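Trivby Neighbors Ask the State to Answer Its Phone on Work Permits

TRIVBY, August 2022 -- I'm writing this release myself, so forgive me if it doesn't sound like the ones you usually get. I run the Isance Project out of two rooms on Kettle Street, and we help people in Trivby fill out immigration paperwork. This week we're launching a campaign called Pick Up, and I'd love for you to cover it!

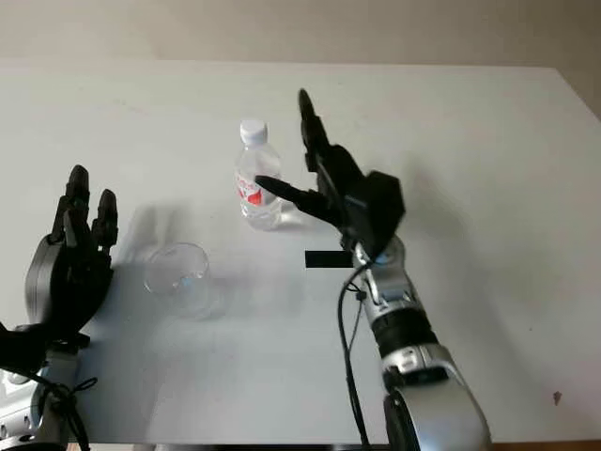
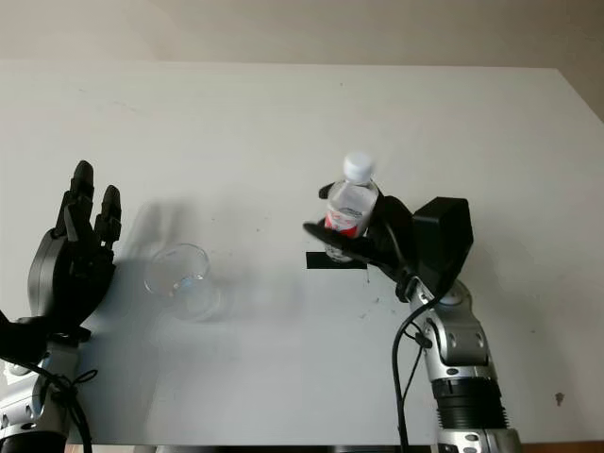

One woman who came to our last open meeting told us she had lived in Trivby longer than she'd lived anywhere else, paid her taxes every year, and still couldn't find out whether her renewal had been received. A man a few rows back didn't agree with her on much -- he wants tighter limits and said so, loudly -- but he told the room that a government that takes your fee ought to open your envelope.

I've been thinking about that ever since. You can want more immigration or less of it (we have both kinds of people on our mailing list, and boy do they write to me) and still think a person should get a yes or a no in a reasonable amount of time. Politicians come through here every election and talk about the border, which is a very long drive from Trivby. Then they leave, and the folks at the Caken packing plant are still waiting on the mail.

So we're keeping it small. Pick Up asks our state lawmakers to pay for one help line, staffed by real people, that can tell a caller which office has their file and what's missing from it. The state can't decide the cases, and we aren't asking it to. It can help residents find the right desk, though, and it can lean on our members of Congress when a file has been sitting for months.

We have 368 signatures so far and we want 800 before the legislature's hearing in October. Of those, 70 came from workers at Caken, who passed the sheet around on their lunch breaks. We've also asked all 3 candidates for our district seat to say in writing where they stand, and we'll post whatever they send us, word for word, even if it's a no.

If you'd like to sign, stop by the office any weekday afternoon. You don't have to be a citizen, but you do need to live in the district. Reporters are welcome too -- just call ahead so I can find you a chair.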